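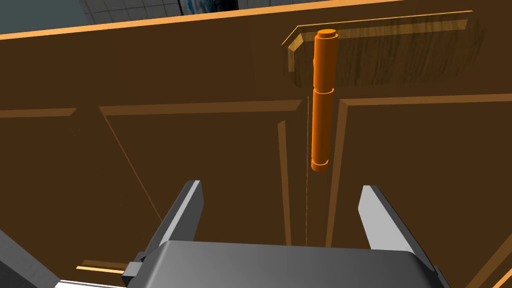

According to the planning lead at Kerkevlow, most of what gets called a grasping problem is a timing problem, and the planner gets the blame for it. Fair enough, I said, but whose planner? Theirs, as it happens. It's called Lashari and it has been rewritten twice since July.

We spoke over a bad line, late afternoon, simulator running on the other end the whole time. Cupboards, mainly. Kitchen cupboards, rendered, with handles the arm has to get to and pull.

"A handle is a constraint," the lead told me. "Before you touch it you can go anywhere. Once you've closed on it you've got one path and it's curved, and if your idea of the hinge is a bit out you're fighting the door."

So what does Lashari do about it? Short version: it guesses the hinge, plans a short piece of the pull, moves, looks at the forces, guesses again. The old version planned the lot in one go. Looked lovely. Fell over whenever the handle model was off by more than 10 millimetres.

"We had 1207 logged runs on the old one and I think I've watched most of the bad ones. You get very good at spotting it. The wrist starts to twist before the door has moved at all."

The new one replans every 600 milliseconds during contact. Why not faster? A long pause here. Partly compute, partly that the force readings in the simulator are noisy and replanning on noise is worse than not replanning. They tried it. The arm shivered.

Perception is a separate box, built at Pleditz, and there is some feeling about that. The wrist camera gets close and loses the outline of the door, so the pose estimate drifts just when its needed most. Their fix is to freeze the estimate from further back and trust the joints for the last bit. "It's a bodge. It's in the release notes as a bodge."

And the tooling? Big change there. Every run now gets replayed in Clitmont, the in-house viewer, with the plan drawn over what the arm did. Before that it was log files and a spreadsheet. One bug, a sign error in the hinge axis, had sat in the code for months and showed up in the first hour of replays. Run 507, apparently, is the one they show to new starters.

I asked about real hardware. Not yet. The contact settings are tuned for the simulator, friction especially, and teh lead expects to throw most of them away.

"The loop should carry over. The numbers won't. I'd be suspicious if they did."

Next up is drawers, then doors with two handles close together, where Lashari still sometimes picks the wrong one and commits to it. No date for either. The line dropped shortly after that and we finished by email.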